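## 6. Setting up a Clokska sorting unit

Place the unit on a flat, level table before adding any items. The table must be able to carry up to 31 kg.

1. Unfold the shelf and press both side panels outward until they click.
2. Slide the base plate in from the front.
3. Wipe the top front edge with a dry cloth.
4. Stick one label over each compartment and press for a few seconds.

**Note:** Spare labels are sold in packs of 79.
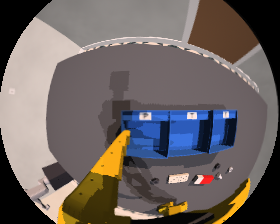

*Fig. 6: Three-compartment unit in blue, labels fitted*

**Caution:** Do not stand or lean on the unit. Keep it away from heaters.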